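October, after ten at night

Read the new attendance policy twice on the train and once more at the kitchen table. I still don't know what a "recovered minute" is.
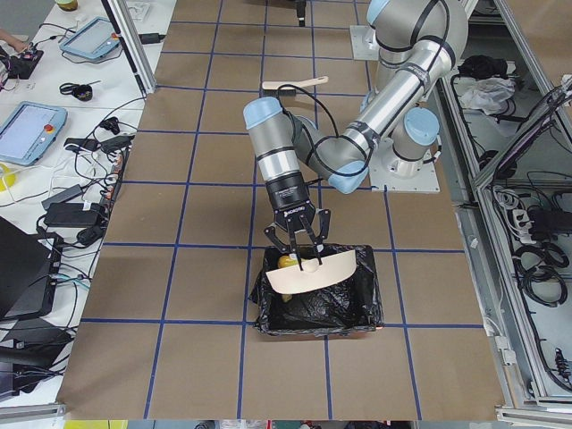 The union side got it at four in the afternoon, with the meeting set for nine the next morning. I've been shop steward at the Whitcombe site long enough to know what a four o'clock email means. Eleven pages. Vastmont paid a consulting outfit called Pluvness to write it, and you can tell, because the word "journey" is in there and no one from our HR office would have the nerve.

What it does, as far as I can make out: every late arrival goes into Clerkness (the scheduling software we were promised would only do shift swaps) and turns into points. Collect 4 points in a quarter and you get a "supportive conversation." After that there's another supportive conversation, with a form. After that they stop calling it supportive.

In return we get a bonus. $500 a year for a clean record, paid in the spring. People on second shift were already talking about it in the parking lot like it was money in hand. I read the small print to a couple of them. Sick days count against the record unless approved ahead of time. I asked how a person gets a stomach bug approved ahead of time and got a shrug, from our own side.

Then the meeting this morning. Irfan Simanjuntak ran it for the company. I don't dislike Irfan. He came up through payroll, he returns calls, and when the overtime mess happened two years ago he fixed it faster than I thought he would. But he had the slides on and he read them, and I have never believed a man reading slides. His line was that the policy is "a listening exercise." I asked whether anything in it could still change. He said they were open to feedback on the rollout. I asked again, about the policy and not the rollout, and he looked at his laptop for a while.

He also brought a survey. 52 percent of employees want "clearer expectations around attendance." Fine. I'd say yes to that too. I want a clearer expectation of when my relief is going to walk in. I asked to see the actual question and how many people answered it. He'll get back to me. I wrote that down with the time next to it, 9:40, and he saw me write it.

The part I keep going back to is page 7. "Managers may exercise discretion in exceptional circumstances." That one sentence is where all the trouble will come from. Last time we had discretion, the day supervisor's bowling friends had exceptional circumstances every other week and the packing line had none. I said so, though I left out the bowling. Irfan said there would be training for managers. There was training last time. There were sandwiches.

To be fair to him, and I'm trying, the old system is bad. It lives in a binder. Two people with the same record got two different warnings last winter and one of them nearly quit over it. If Clerkness treats everybody alike, that's better than the binder. I'd need to see it do that for a while before I said so out loud. Software gets set up by somebody, and that somebody works for Vastmont.

Our regional rep was on the phone for half of it and mostly agreed with whoever had spoken last. She thinks we should take the bonus and trade on the points. I think the bonus is the bait and the points are the policy. We left it there. I was short with her and will have to call tomorrow and be less short.

Ended up asking for three things in writing: the survey question, a list of what counts as exceptional, and sick days taken out of the record. Irfan said the first was easy. I'd guess we get the first one, late, and something vague on the second. On the third I expect to hear the word "budget."

They want a sign-off within the month. The contract says they have to consult us, and it doesn't say for how long or whether they have to listen. I've complained about that clause through two rounds of bargaining and both times it was traded away for something that looked bigger. One of those times it was the vending machines.

49 members on my list and I've had messages from maybe a third of them, most asking when the $500 lands. I started a reply to all and deleted it. It came out sounding like I was against people getting money. Will try again in the morning.

Need to dig out the old grievance file, the green folder. Might be in the car.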